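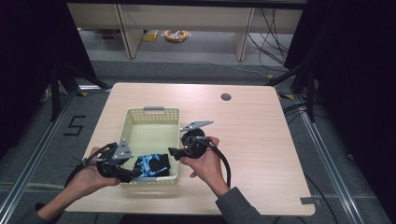 Station Practice Forum > Hand-Held Collection > Drafts for Comment

Topic: Draft 2 of the two-handed station rules, comments open

fhenriquez_standards
Draft 2 of the station rules for two-handed work with hand-held grippers is now open for comment. The text applies to all tabletop stations at Giltby and Droltport. It replaces the single-page notice issued in January, which covered one-handed work only and has caused confusion wherever a second gripper is in use.

Comments are accepted in this thread until 21st April. Please cite the clause number. Clauses most likely to need discussion are reproduced below.

4.1 The operator shall hold both grippers clear of the container at the start and end of each recording.
4.2 Neither gripper shall be set down on the table while recording is in progress.
4.3 Cables shall leave the wrist on the outer side and shall not pass between the grippers and the work.
4.4 The container shall be returned to a varied starting position between recordings. It shall not be aligned to the table edge.
4.5 Finger pads, tape and fasteners shall be inspected before each session. A gripper with lifted tape or a loose pad shall not be used.
4.6 Sleeves shall be close-fitting or turned back above the wrist.
4.7 A failed grasp shall be followed by a second attempt within the same recording. After a second failure the recording shall be ended and labeled as incomplete.

Florencia Henríquez
Station Standards, Giltby

bench_lead_droltport
Thank you for circulating the text. Droltport supports 4.1 and 4.2 without change.

We object to 4.4 as drafted. "Varied" is not a measurable instruction. Under the January notice our operators were told to vary the container position, and on review most of them had placed it in the same front corner for a full session. They believed in good faith that they were varying it. Either the clause gives a method or it should be withdrawn.

tkm_review
Clause 4.4 is the most useful clause in the draft and should not be withdrawn. A container that never moves produces recordings that teach one reach. The review group returned 19 recordings from a single session last quarter for this reason alone, and the operators had to repeat the work.

I agree that a method is needed. A card deck with a position and an angle on each card would be enough. The operator draws a card, places the container and returns the card to the bottom of the deck.

bench_lead_droltport
A card deck adds a step that an operator wearing or holding two grippers cannot perform. The hands are occupied. Putting both grippers down, drawing a card and picking them up again takes longer than the task itself when the task is a single item in a basket.

tkm_review
The deck can be read by a second person, or the positions can be announced from a list prepared before the session. The draft already assumes a second person is present for labeling.

bench_lead_droltport
The draft assumes it. Our staffing does not.

fhenriquez_standards
The objection is noted. I will put forward alternative wording for 4.4 that allows a prepared list and does not require a second person. Please continue with the other clauses.

okafor_ops
Comment on 4.5. The requirement to withdraw any gripper with lifted tape is stricter than the equipment can support. Tape over the end of a finger lifts in ordinary use. If it lies flat against the back of the finger it does not touch the work. I would ask that the clause distinguish between tape on the working face and tape elsewhere.

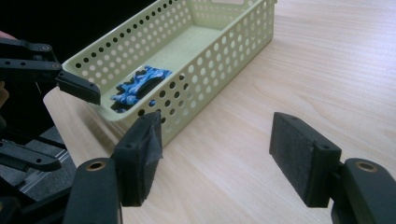 Fingers open in front of the basket, second gripper over the rim. Note the loose flap of tape at the top of the left finger.

The flap is at the top edge. The pad on the inner face is a separate matter, and I would treat a lifted pad as grounds for withdrawal in every case. A flap at the top edge should be trimmed or pressed down at the next break. It should not stop a session.

pad_and_fastener
I service these units and I disagree with the previous comment. A flap at the top of the finger is close to the rim of any container the finger enters. With soft goods such as cloth it can also catch the item on the way out. The operator then shakes the gripper to free it, and the shake is recorded as part of the motion.

Retaping one finger takes less time than the paperwork for a returned recording. Clause 4.5 should stand.

okafor_ops
Retaping one finger takes a minute when a prepared strip is available. On our benches the tape is kept at the service desk, and the service desk is on another floor. I would withdraw my objection if the clause also required spare tape and cut pads at every station.

pad_and_fastener
That is reasonable. I would add a small pair of scissors, tethered, and stored off the table.

fhenriquez_standards
Accepted in principle. Draft 3 will carry a new clause 4.5(b) requiring spare tape, cut pads and scissors at each station, stored away from the work surface. Clause 4.5 otherwise stands for now.

l_setotska_bench
I have a question from the Setotska benches regarding 4.3. The clause says cables leave the wrist on the outer side. On our right-hand grippers the cable comes out at the back of the housing and hangs down past the wrist toward the front edge of the table. It does not cross the work, but I could not say that it leaves on the outer side. Are we in breach?

tkm_review
In my reading you are within the intent of the clause and outside its wording. The purpose is to keep the cable out of the space between the fingers and the item. A cable hanging toward the operator meets that purpose so long as it does not catch on the table edge when the arm is extended.

bench_lead_droltport
The table edge is the real hazard. We have had cables drag across a front corner and pull the wrist during a reach. The operator corrects for it without noticing. I would prefer a clause that says the cable must have enough slack for the full reach on both sides, checked before recording begins, and that leaves the exit direction alone.

l_setotska_bench
That wording would suit us. We would also ask for a line on floor cables. Where stands and rails are placed around the table, cables collect beside them, and the operator has to step over them to reach the far side. The January notice was silent on this.

fhenriquez_standards
Floor cables fall under the general site rules and will be cross-referenced. I do not wish to restate them here, as the two texts would drift apart at the next revision. The slack test is adopted in place of the exit direction.

byun_second_shift
Comment on 4.7, on behalf of second shift at Byun.

The instruction to make a second attempt within the same recording is welcome. The instruction to stop after the second failure is not. Our operators find that crumpled cloth often needs several small adjustments before both grippers have a secure hold. It is not clear whether each adjustment is an attempt. One shift lead counts every closing of the fingers. Another counts only a lift. The same work is therefore labeled complete on Monday and incomplete by the end of the week.

tkm_review
An attempt should mean a lift. Closing the fingers and opening them again while the item stays on the floor of the container is part of the approach.

pad_and_fastener
I would be cautious. If closings are unlimited, the operator may worry at the item indefinitely, and the pads take the wear. A time limit would be simpler — 16 seconds from first contact to lift, for instance.

byun_second_shift
A time limit would have the operators watching a clock. They should be watching the item. We would oppose it.

tkm_review
Also opposed. Hurried motion is worse for our purposes than a slow, careful one, and it is harder to detect in review.

pad_and_fastener
Then I ask that my objection be recorded. Pads on cloth tasks already wear out well ahead of the others.

fhenriquez_standards
It is recorded. For Draft 3, "attempt" will be defined as a lift of the item clear of the container floor, or a movement plainly intended as one. No time limit will be included. Pad wear on cloth tasks will be reported separately by service so that the inspection interval in 4.5 can be adjusted.

okafor_ops
One small point on 4.6. Operators at cold sites wear long sleeves under a work jacket. "Turned back above the wrist" is difficult with two layers. Could "close-fitting at the wrist" be sufficient by itself?

fhenriquez_standards
The draft reads "close-fitting or turned back." Either is sufficient. I will move the word "or" to the start of its own line if this is being misread.

okafor_ops
It is being misread. Please do.

bench_lead_droltport
Returning to 4.4. Has the alternative wording been posted?

fhenriquez_standards
Proposed 4.4: "The container shall be placed according to a position list prepared before the session. The list shall include positions near each table edge and at least one diagonal placement. No position shall be used for consecutive recordings."

tkm_review
Supported.

bench_lead_droltport
We can accept this if the list may be reused from one session to the next. Preparing a new list every day would fall on the same operator each time.

tkm_review
Reuse within a week, yes. Beyond that the operators learn the order.

bench_lead_droltport
A week is short. I will consult the benches and reply.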